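4. Preparar e seguir um percurso a pé

Este capítulo é para quem já instalou o Vanari no telemóvel e quer, finalmente, sair de casa. Pedimos-lhe um bocadinho de paciência: dez minutos de preparação no sofá poupam muita hesitação num cruzamento de caminhos, com vento e o mapa a rodar para todos os lados.

4.1 Descarregar o mapa da zona

1. Abra o menu Mapas e escreva o nome da localidade de partida. Se for uma aldeia pequena e não aparecer, experimente o concelho, ou arraste simplesmente o mapa com o dedo até lá chegar.

2. Toque em Guardar zona e ajuste o retângulo. Seja generoso com as margens! Um desvio por causa de um portão fechado ou de um ribeiro cheio leva-nos facilmente para o vale do lado.

3. Confirme o tamanho antes de aceitar. A zona de demonstração Floser, com curvas de nível e sombreado, ocupa 639 MB; sem sombreado fica bastante mais leve. 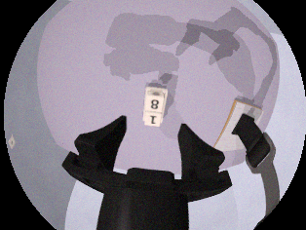 4. Espere que a barra chegue ao fim e ponha o telemóvel em modo de avião durante um instante. Se o mapa continuar nítido quando o amplia, está bem guardado e pode ir sem rede.

Nota: os mapas guardados antes de julho têm a legenda antiga, em que os trilhos e os estradões aparecem com o mesmo tracejado. Vale a pena descarregá-los de novo.

4.2 Desenhar o percurso

5. Toque no ponto de partida e mantenha o dedo até surgir a bandeirinha verde. Depois vá tocando nos pontos por onde quer passar – a capela, a fonte, o miradouro onde tenciona comer a sandes – e o programa une-os pelos caminhos que conhece.

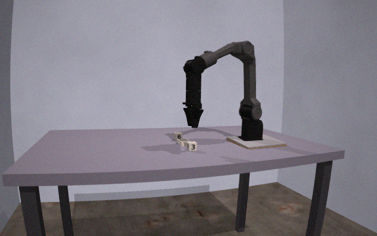

Braço robótico sobre uma mesa, com três pequenos cubos de cor creme.

6. Veja o perfil de altitude no fundo do ecrã. Muita gente olha só para a distância, e o percurso de exemplo Nastis ensina bem a lição: tem apenas 22 km, mas a subida final pede pernas frescas.

7. Escolha o ritmo em Definições > Caminhada. De origem vem o ritmo Médio; se leva crianças, ou se gosta de parar para ver cada flor (nós gostamos), escolha Calmo e as horas previstas serão muito mais sensatas. 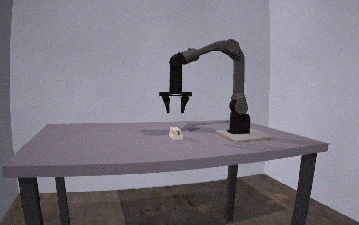 8. Grave o percurso com um nome que reconheça daqui a um ano. «Passeio novo 3» parece boa ideia na véspera e nunca mais se sabe o que era.

Cuidado: as linhas desenhadas a cinzento são caminhos por confirmar. Podem atravessar terrenos privados ou acabar num silvado, por isso respeite sempre a sinalização no local e feche as cancelas que encontrar fechadas.

4.3 No caminho

9. Toque em Iniciar só quando estiver ao ar livre e com o céu desimpedido. Entre prédios altos ou debaixo de arvoredo denso, o primeiro sinal pode demorar um pouco e a seta dá umas voltas antes de assentar.

10. Guarde o telemóvel no bolso e desfrute! Com os avisos ligados, sentirá uma vibração curta antes de cada mudança de direção e duas longas caso se afaste da linha.

11. Se a bateria descer muito, ative o modo Lục, que apaga o ecrã entre avisos e mantém o registo do trajeto. 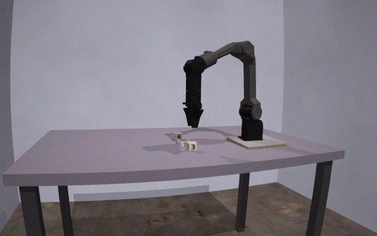 12. De volta a casa, toque em Terminar e guarde o registo, mesmo que o passeio tenha ficado a meio. Pode retomá-lo noutro dia a partir do ponto em que parou, no menu Os meus percursos.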